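Reading time: 4 min

Progress report on the Gusta newsletter and social channels, second period

Submitted to the Ledesma Fund, 23 May 2024

Dear colleagues,

In this report we explain what we did with the second part of your grant, what went well, and what we had to change. As you remember, the grant pays for moving Gusta away from social feeds and toward a newsletter that we send ourselves. We also agreed to keep a small presence on the social networks, so that new readers can still find us.

The newsletter

The first issue of this period was sent later than planned. The delay came from our old mailing list, which we collected during many years in different places: a paper book at fairs, a form on the old website, and messages from followers. We could not be sure that all these people had agreed to receive e-mail from us. We decided to write to them once and ask, and to delete everybody who did not answer. It was painful, but I still think it was the right decision.

After this cleaning, the list had 296 confirmed readers. It is smaller than the number in our application, and I want to say this clearly. In the application we counted all the addresses together, and now we count only people who said yes. Please use the new number as the starting point when you compare with the final report.

Readers answer the newsletter more than they ever answered our posts. They write to correct a recipe, to ask where a shop has moved, or to tell us that a link is broken. We reply to every message, and this takes more hours than we put in the budget.

Social channels

On our page, the number of people who see an ordinary post continued to go down. A post with only a link to our website is now shown to roughly 100 followers, even when the text is good and we publish it in the evening. Posts where we ask a simple question do better, but most of the people who comment do not visit the website afterwards.

We tested paid promotion for two posts, as you suggested after the first report. Both brought many likes and very few subscriptions. We stopped the test before all the money was spent, and we ask your permission to move the rest to the translation line.

Tools

We are now using Clastarex to plan the posts and send the newsletter from one place. The change was easy for the person who writes and more difficult for the person who prepares the pictures, because the old files had no clear names. The archive is now in order up to December. The older folders are still waiting.

Cooperation with Nusach

Nusach agreed to exchange short announcements with us: they mention our newsletter in theirs, and we do the same for them. There is no payment between us. The first exchange is done, and the second one is prepared but not sent. We asked new readers in the sign-up form how they heard about us, so in the final report we can say something about the result. For now the answers are too few.

What we changed in the plan

- The video series is made shorter. We found that preparing subtitles in both languages needs more time than filming.
- The reader survey moves to the next period, so that we do not disturb people who have just confirmed their address.
- The guide for other small publishers stays in the plan - the outline is ready, and we would be glad to receive your comments before we write the full text.

Budget

Spending on software is a little under the plan, and spending on editing is over it. The difference comes mostly from the work with the old list. The full table was sent separately, together with the invoices. If you need the invoices translated, please tell us early.
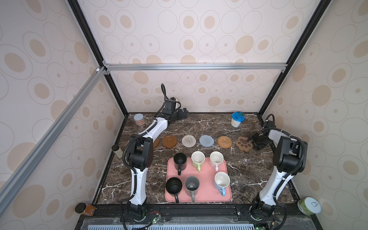 Next steps

Before the next report we will finish the older part of the archive, send the survey, and write the first version of the guide. We would also like to discuss with you if the social channels should keep the same share of the budget. My own opinion is that they should get less, and that one person should look after them for a fixed number of hours each week.

We kindly ask you to confirm the change in the translation line in writing, as the agreement requires.

With thanks for your patience and support,
The Gusta editorial office

3 shares · 2 comments

© Gusta | Contact | Back to top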